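3 min read

Progress report: the Prutstead home helper project, March

This report covers the open day at the Prutstead test apartment and what we took away from it. Short version: it was a great day, and we came back with a longer to-do list than we left with.

The open day

Baren invited us to bring guests this time, so we went with people from Kavatix and from the Benkirane housing group, who had only read our earlier reports. We had 41 visitors through the apartment between morning and late afternoon. The bedroom is small, so we took them in groups of 6 and kept each session short. The rest waited in the hall with coffee and, I'm happy to say, a lot of questions.

The task on show was the one we promised in the last report: getting a red plastic basket from the floor up to bedside cabinet height. It sounds like nothing until you think about how much of housework starts on the floor. The robot has to get down on a knee, bring a hand in over the basket, take hold and stand up again with the load out in front of it.

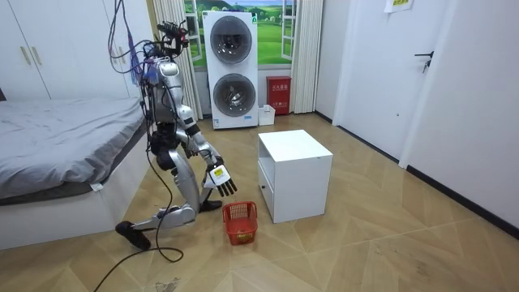

What visitors told us

People were much more interested in the kneeling than in the grasping, which surprised me. Several of the Benkirane guests work in supported housing and said that bending to the floor is the first thing their residents ask for help with. They wanted to know if it could do the same thing next to a bed or on carpet. The bed part we can already try, as the room is set up that way. Carpet has not been tested and I told them so.

The Kavatix group asked about the cables. The robot still runs on a long cable across the floor, and we have kept it that way for the demonstrations. Going without it is in the plan for the next phase - I would rather not promise a month yet.

There was also a good talk about speed. Some guests found it slow, others said slow was exactly what they would want in a bedroom. We collected comment cards at the door and will send the typed-up set separately.

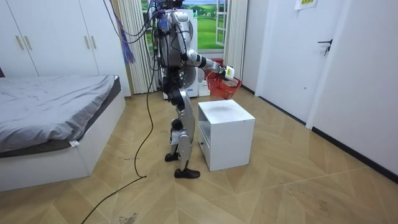 Standing at the bedside cabinet with the basket in hand.

Money and next steps

Travel and catering for the day came to 522 dollars, paid from the outreach line. No change to the main budget is requested.

Before the next visit we plan 2 things. The first is a fresh round of basket runs with different loads inside, from empty up to a full set of towels. The second is a carpet trial, if Baren can lay a piece down in the same room.

Benkirane has asked to come back with a larger group, and I would love to say yes. Please let me know if the outreach line can cover it.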